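Chapter 7
Why We Cook the Way We Do

I learned to make soup from my aunt, who never measured a thing, and I've been trying to write her recipe down ever since (my notes run to 1,603 words and it still tastes wrong!).
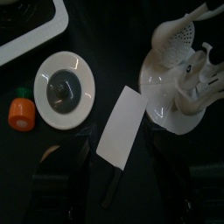 7.1 Habits Before Recipes

Most of us pick up kitchen habits long before we can read a cookbook. You watch, you copy, you stir something that doesn't need stirring. When I spent March in Huvberg I asked 200 households how they'd learned to boil potatoes, and hardly any of them mentioned a book. They talked about a grandparent, or a neighbor with strong feelings about salt. Keep your own first kitchen memory in mind as you read – we'll come back to it in Section 7.3.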